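18 October 2019

Role-play day for the client conversations workshop. Writing this up while it's fresh, and so Yolandi doesn't have to decipher my whiteboard scrawl again.

We ran the "difficult renewal" exercise twice, once with the Fosach people and once with the Dodine people, same script both times. The setup: a client you've worked with for years tells you they're thinking of going elsewhere, and you get 12 minutes to find out why. You're not allowed to offer a discount or a fix in the first half. That's the only rule, and wow, do people hate it.

Fosach group first. Everybody went straight to fixing. One guy lasted maybe two exchanges before he was promising weekly calls and a new point person (the client hadn't complained about the point person!). When I stopped the exercise and asked what the client was worried about, the room gave me four different answers, and the client's card had a fifth one on it. We used that for the debrief and it was the best part of the morning. I'd happily throw away half my slides and just do this.

The Dodine group was quieter and I read them wrong. I thought they were bored, so I jumped in with prompts, and I shouldn't have. They were listening. A woman near the door let a silence sit for ages after the client said "it's just not what it was," and the client (Yolandi, playing it very straight) ended up telling her everything on the card plus some stuff she'd made up on the spot. Lesson for me: shut up. I've written it on the inside cover of this notebook too.

Things to change in the script:

- The client card is too long. 110 words and people playing the client keep glancing down at it. Cut to 60.
- Move the "what did you hear?" question before the "what did you say?" question. I had them the other way round and everyone defended their lines.
- The Geum case study didn't land with either group. Too much backstory about the merger. Either shorten it or swap in the Grasier one, where the advisor has to admit he doesn't know the answer.

Yolandi and I argued over lunch about whether you can teach somebody to be trusted at all. She says you can only teach them to stop doing the things that wreck it: talking over people, faking an answer, calling only when there's something to sell. I think there's more to it than that, but I couldn't come up with a good example before we had to go back in, so she wins for now.
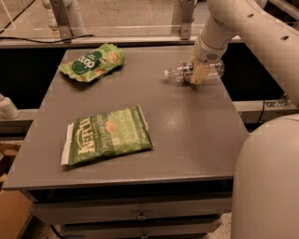
Afternoon was the letter exercise. You write to a client you lost, and you don't send it. I was nervous about this one, it can get a bit soft, but both groups wrote right up to the bell and a couple of people asked for more paper. One person told me afterward she's going to call the client. I said sleep on it first, then call.

I did mine too. Picked the 2000 account, the one I still bring up when I've had a glass of wine. Wrote a page and a half and noticed I didn't get to "I'm sorry" until the very end, after all the explaining. Going to read that out next time if I'm brave enough.

To do:

- New client cards (me)
- Shorter Geum handout, or drop it (Yolandi to decide)
- Ask Dodine if they want the follow-up session in January
- Find a timer that doesn't sound like a smoke alarm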